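Reports > Grants > Wernum Community Bakes > Year end

Progress report to Goossens, December 31, 2023

Quick one as promised, sorry it's late in the day. Still have icing sugar in the keyboard.

Orders first. 64 celebration cakes out since the grant started, 17 of them tiered. Trondesent hall took the biggest, a lemon three tier for their anniversary. One collapse (bottom tier, underbaked, my fault) and remade overnight. Family were kind about it.

Classes – 16 people signed up for beginners' piping, all places gone. Buttercream roses went well. Fondant less so, kitchen too warm and it sweated.

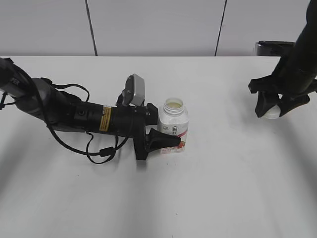

Second oven is in and paid for. Runs hot at the back so we turn the tins halfway. Mixer from Skerkus still not here, they now say January. Until then we borrow one and give it back by teatime, a pain on wedding weeks.

Money. Ingredients over budget, mostly butter and eggs. Boxes and boards under. Have moved the diference across, hope that's ok, reciepts are in the folder. 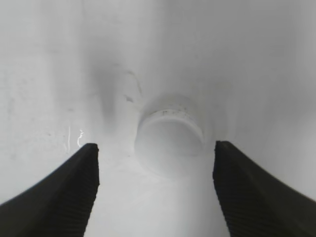
Thaís Prado

Next up: sugar flowers course, six evenings. Need to fix the price list before then, we are undercharging for anything with a second tier. Also want to try an eggless sponge again, last one was like a doormat. Would like to talk about the van at our next catch up – deliveries on the back seat can't go on.

Shares 6

Comments

marg_b: Lemon one was gorgeous, any left over??

Dee: Put me down for sugar flowers please

Tomasz: eggless sponge – try yoghurt, works for me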